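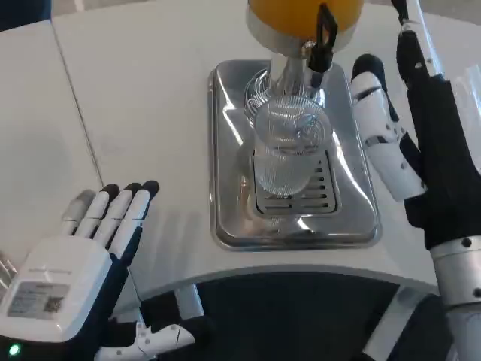 Two robot hands, one juicer and a ribbed glass at the juice counter in Wirnton.

Would you let a robot pour your juice?

June 19, 2021

I've been to plenty of demos where a machine does one thing very nicely behind a rope, so I wasn't expecting much when Ikier invited me out to its workshop in Wirnton to look at a juice counter. I went anyway (there was a promise of morning tea) and I came home with more to think about than I'd planned.

Ikier is a small outfit that fits out cafes and canteens, and lately it's been trying to find out which chores behind a counter can be handed over to a machine. Its two-handed robot is called Pan. The job I'd come to see was serving a glass of juice, start to finish, with nobody helping: put a clean glass on the grate, open the lever, close it at the right level, hand the drink over.

Sounds like nothing, doesn't it? I've done it half asleep at hotel breakfasts. But stand there for a morning and you start noticing how many fiddly bits there are. The lever is stiff at first and then goes all at once. Clear glass on shiny steel is tough for a camera to make out, because everything reflects everything else. And if you bump the glass off centre the juice goes down the outside, and then you've got a sticky tray and a customer who's gone off the whole idea.

The team gave me their numbers without much fuss. Over the trial so far they've run 400 pours. Pan got through 147 of them with no help at all, and the rest needed a person to step in at some point, mostly to nudge the glass or finish off the lever. That's not a number you'd put on a billboard, and I liked them for telling me. They said the early runs were dreadful and the later ones are a good deal better, but they wouldn't give me a split between the two, so take that as you will.

What surprised me was which part was hard. I'd assumed it would be the grip, all those little joints having to agree with each other around something breakable. They told me the grip is mostly sorted. It's the timing that's driving them up the wall!
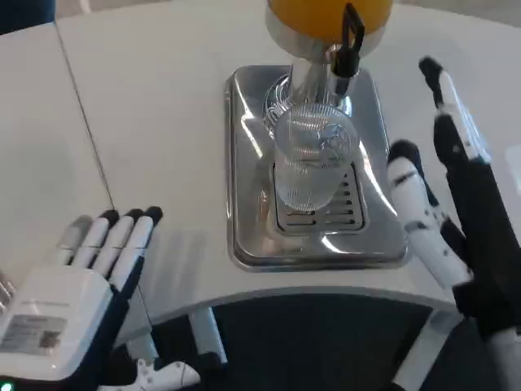 A person watches the level rise and eases off a touch early without thinking about it. Pan has to be taught that, and then taught it again for a different glass, and again when the juice is thicker. Pulp is a whole argument of its own, apparently. I heard more about pulp that morning than I have in the rest of my life.

I asked the obvious question, which is why you'd bother with hands when a button and a pump would do the same job for a lot less. Vending machines have been at this for decades. Their answer was that a cafe already has its gear, and the owner doesn't want to rip it all out. If the robot can work the same lever the staff use, it can move on to the next thing along the counter when the juice rush is over. Fair enough, though at the moment there isn't a next thing. Wiping down the counter is on the list, and so is loading a dishwasher, and neither has been started.

There's a rival approach from Oritz, which makes a fixed juice station with no hands in it at all. I've used one in a canteen and it was quick and a bit joyless. It also can't do anything else, ever, so I can see both sides.

As for chores at home, I put that to the Ikier people too, as I've got a kitchen that could use the help. They laughed, kindly. A kitchen like mine has stuff everywhere and nothing stays where it was yesterday, and Pan likes its glass, its tray and its lever in familiar spots. They wouldn't put a year on it and I didn't push.

My own feeling, for what it's worth, is that shop counters will get there well before our houses do. A counter can be kept the same from one day to the next and there's always someone close by to help when things go wrong. Whether a cafe owner wants to pay for a helper that needs a helper is another matter.

Ikier plans to put Pan in front of actual customers in September, at a canteen in Wirnton, for 2 hours each morning with a staff member standing by. I've asked to be told when it opens, and I'll be having the orange, no pulp.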